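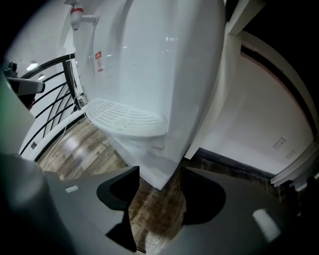 FOR IMMEDIATE RELEASE

Hurside Library to Stay Open Through the Summer Evenings, With Free Drinking Water, Reading Tables and a New Local History Room

HURSIDE – The Hurside Library is delighted to announce that, beginning in May, its doors will stay open until 9 p.m. on weeknights, giving families, students, shift workers and anyone else who has ever arrived at five past six with an armful of books a much better chance of finding the lights on.

The longer hours are part of a program called Drarnwood Evenings, named for the Drarnwood neighborhood on the east side of town, where the library has stood since it moved out of two rented rooms over the old feed store. The program will run through the end of September, and if the evenings are as well used as we hope, we would dearly love to bring them back in the winter, when a warm place to sit is worth even more.

We have wanted to do this for a very long time. People have been asking for later hours for as long as the present staff can remember, and the question comes up at the desk, in the suggestion box, in line at the grocery store and once, memorably, during a wedding reception. Many of our neighbors work in Fasier or farther out and do not get home until the old closing time has come and gone. Others have children whose practices and lessons fill up the whole afternoon. We heard all of you, and we are so pleased to finally be able to say yes.

The evening hours have been made possible by a gift from the Pylypenko Fund, which has supported reading in our county for 20 years and which also paid for the children's picture book corner and the big round rug that everyone seems to want to sit on at once. The gift covers evening staffing, the extra power and heating, and a modest refresh of the main reading room. The Pylypenko Fund has asked for very little in return, apart from a promise that every evening event remain free to attend, and we were happy to make that promise. 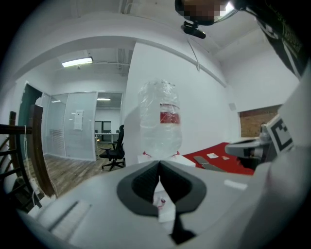 5 minute read

What will be different in the evenings

The first thing regular visitors will notice is that the main reading room has been turned around. The long tables now run along the windows, where the light lasts well into a summer evening, and the newspapers and magazines have moved to the shelves by the front desk. The armchairs are staying. We did try them in a few other places, and we received such a lot of kind but firm advice about it that they have gone back to where they were.

Covered drinks are now welcome at the long tables, so please feel free to bring a bottle of water or a mug with a lid. Drinking water is free to everyone during all open hours. We do still ask that food be kept to the lobby, and that all drinks be left outside the local history room, where some of the papers are more than a century old and have already been through one flood.

Quiet study will be kept on the upper floor from 6 p.m. until closing. Downstairs will be a little livelier, with chess and card games at the small tables, a knitting circle that has outgrown its members' living rooms, and homework help for middle and high school students. There is no need to sign up for homework help – just come in, find the table with the green lamp and pull up a chair.

A home for the town's own papers

The program also brings the opening of the Hurside Local History Room, which will hold 4,000 photographs, letters, maps, school yearbooks and church programs given to the library by families in and near the town. For years these were kept in the basement, in boxes that could only be brought up by request, and a good many people never knew they were there at all. There are pictures of the river bridge before it was widened, handwritten recipe books, the minutes of a debating club that seems to have argued mostly about the weather, and a complete run of programs from the Drarnwood summer fair.

Visitors will be able to look through the collection during evening hours with a member of staff on hand. A scanner will be available as well, so that families can bring in their own old photographs, have copies made for the collection and take the originals straight home again. If you have a shoebox in a closet and no idea who half the people in it are, please bring it along. Somebody at the next table may very well be able to tell you.

Evening talks and story hours

The room will host 20 evening talks over the course of the season. Early topics include the history of the Fasier ferry, how to begin a family tree, keeping bees in a small backyard, and the old orchards that once covered the hill behind the high school. Each talk starts at 7 p.m. and lasts an hour, with time afterward for questions and for the sort of conversation that tends to carry on out into the parking lot. There are 100 seats in the meeting hall, offered first come, first served.

For younger readers, a pajama story hour will be held downstairs at 6:30 p.m. every week. Slippers and stuffed animals are very welcome, and so are grown-ups who simply like being read to. Stories will be read in English, with some evenings also offered in Spanish.

Getting here

Parking in the lot behind the library is free after 5 p.m. Bicycle racks are by the side entrance, and the ramp and automatic door at the front will be in use during all evening hours. The Fasier bus stops across the street, and the last one back leaves after closing time, so there is no need to rush away before the end of a talk. The book drop remains open day and night.

A library card is not needed to come in, sit down, read or attend any event. Cards are free to anyone who lives or works in the county, and one can be made for you at the front desk while you wait.

About the Hurside Library

The Hurside Library serves the town of Hurside, the Drarnwood neighborhood and the surrounding countryside with books, music, films, public computers and programs for all ages. It is supported by the town, by local donors and by the many people who return their books on time, and also by those who do not.

Media contact: Press Desk, Hurside Library. Reporters and photographers who would like to visit before the evening hours begin are asked to call the front desk between 10 a.m. and 4 p.m. to arrange a time.

###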